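From: Amerley Dogbe
To: the supper list
Subject: Re: [supper] cups, cloths and the May lunch

Hi all,

Sorry for the slow answer, Korkor, I read your message on my phone in the parking lot and then it sank under a pile of other mail. I'm going to quote it here because I think half the list missed it the first time around (it went out under the subject line "fwd: fwd: parking").

Korkor Adjei wrote:

> Hello everyone,
>
> Before the next lunch could we please settle the cups? Last month
> we ran short at the far tables and I ended up pouring lemonade into
> a measuring jug for two very patient gentlemen. I know we own plenty.
> I have seen them. But they live in at least three different cupboards
> and every time someone does the dishes they end up in a fourth.
>
> My questions are:
>
> Do we want matching sets, or are we happy with the mix?
> Can the plastic ones go in the dishwasher at the hall?
> Who has the big yellow plaid tablecloths? I have one, with the
> daisies, and I thought there were two.
>
> I'd also love to know if we are still using the paper cups from
> Bremness, as there is a sleeve of 1000 under the stairs and it seems
> a shame if they just sit there getting dusty.
>
> Love to all,
> Korkor

OK! So, taking these out of order because that's how my brain works.

The tablecloths. There are two, you remembered right. The other one is at my house, washed and folded, and it has been on top of my dryer since the potluck, which is entirely my fault. I love those cloths. They're so cheerful, and they hide a lemonade spill better than anything plain we've ever tried (remember the white ones? we soaked those for a whole weekend and you could still tell exactly where the beet salad had been). I'll bring mine back to the hall the next time I go. If anybody is tempted to buy more, please get something with a pattern. I'm begging you.

Now, the cups. I'm firmly on the side of the mix, and I'll tell you why, although I know a few of you have been sending each other links to matching sets. When every cup on the table is a different color, people remember theirs. You put down your red one, you go talk to somebody by the piano, you come back, and there's your red one. With the clear ones we had two years ago it was chaos by dessert. Everyone just took a fresh cup every time they sat down and we washed twice as many as we had guests. My aunt used to do the same thing with jam jars and colored yarn, so I come by this opinion honestly through the family.

I do agree that the colors should be far enough apart to tell at a glance. The greens worry me a little, and the beige and the cream could easily get mixed up by somebody who's left their glasses in the car. But I'd sooner put those at opposite ends of a table than get rid of them.
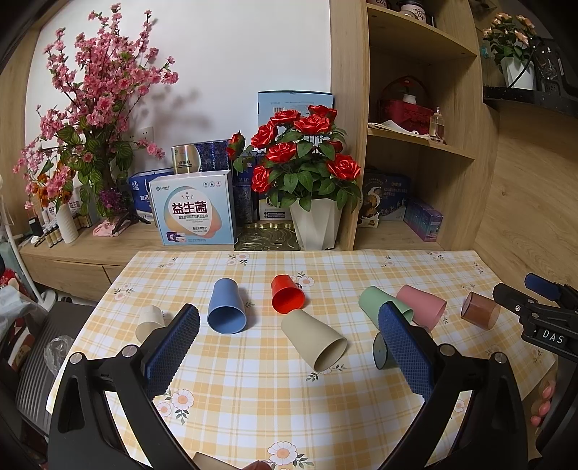

Some of the mixed tumblers on the plaid cloth

I really do think they look good together. The red one with the faceted base is my favorite and I'll fight any of you for it. The dusty pink next to the light green is pretty too, like those butter mints you get at weddings. And I have a soft spot for the see-through brown one, even though it's shorter than its neighbors and a different shape. It makes me think of the glasses in every pizza place I went to as a kid.

The short ones are what I'd give to the children, by the way. They tip over less and a small person can get a hand around them. If anybody has more of that sort at home that they don't love, I'd happily take them.

About the dishwasher: top rack only, please, and not on the pots and pans setting. We lost a whole batch that way and they came out looking like ashtrays. If you're not sure whether something is safe, wash it by hand. I know, I know. But it's a quick job with two people, one washing and one drying, and you get all the good gossip. Also please don't nest them while they're still damp! They get that closed-up smell, and then they stick together, and then somebody (me) is standing at the sink running hot water over the outside one and swearing in a church hall.

What I'd like us to do is dry them properly, let them sit out on a towel while we fold the chairs, and then stack them at the very end. No more than six high. Korkor, you asked me once why six and the answer is that seven won't fit under the shelf.

Where they should live: I propose the tall cupboard to the left of the fridge, second shelf. All of them. The mugs can move down one, and the Himura teapot can go up top where it won't get knocked. (Whoever left the Himura lid in the cutlery drawer, thank you for keeping it safe, but please, the lid goes on the pot.) I'll put a label on the shelf edge so there's no arguing. The cupboard by the back door can go back to being for vases and the giant salad bowl, and the one over the sink is too high for most of us anyway.

I had a look at buying a few extra to cover the far tables. Eshun, the kitchen supply place out past the bridge, has tumblers in odd colors in a bin near the register, end of line stuff. They're nice and thick. I didn't write down the price, sorry, I was buying trash bags and in a hurry. If somebody is going that way could you have a look and post back here? Don't buy a huge lot, just enough that we don't have to use the measuring jug again. Although I heard those two gentlemen had a wonderful time and one of them asked for the jug again, so maybe we keep that as an option.

The paper cups from Bremness are fine for hot drinks outdoors and pretty bad for anything cold, in my opinion. They go soft if you leave juice in them. I'd save them for the plant sale, where people wander off with their coffee and we never see a real cup again. So leave the sleeve under the stairs but could somebody put it in a bag? I'll forget if I say I'll do it.

As for the lunch itself, we have the hall from 10 in the morning and people start turning up well before noon whatever we put on the flyer. I'd like to get the cloths on the tables first, before anything else comes out of the kitchen. Last time we put the cups out and then had to lift every single one to get the cloth under, and it was like one of those magic tricks except slower and with more complaining. Cloths, then plates, then cups, then flowers if there are flowers.

Speaking of cloths, the clips. Does anyone know where the clips went? We had a bag of those metal ones that hold the corners down when the side door's open. The breeze comes right across the first two tables and it'll take a napkin clean over to the piano. If they're gone I've got clothespins, which aren't elegant but they do the job.

Lemonade: I'll make it again, same as before, and I'm adding a jug of the plain iced tea for those of you who told me (kindly!) that mine was sweet enough to stand a spoon in. Korkor is doing the rice. We still need somebody for a green salad and somebody for bread. The Lasta bakery will give us their day-olds if we call before they close at 6, but it does have to be somebody with a car, the bags are bulky and the bus driver was not amused the last time I tried it.

One more thing on washing up and then I'll stop. The pink sponges are for the cups and glasses. The green scratchy ones are for pans. Someone used a scratchy one on the plastic tumblers and now a couple of them have gone cloudy on the inside, and they'll never be shiny again, poor things. I've moved those to the paint box for the kids' table, so they're not wasted, but please don't make me move any more.

So can people let me know, on the list and not just to me:

whether you're OK with the tall cupboard
if you have any of our cups at home (no questions asked, leave them on my porch)
who's near Eshun in the next week or so
salad, bread
the clips!!

Korkor, I'll call you tonight about the tables, I have a thought about turning the long one sideways so the folks with walkers can get past to the restroom.

Hugs,
Amerley

P.S. If you're returning cups to my porch, the box with the blue lid is the one. The other box is recycling and it goes out early.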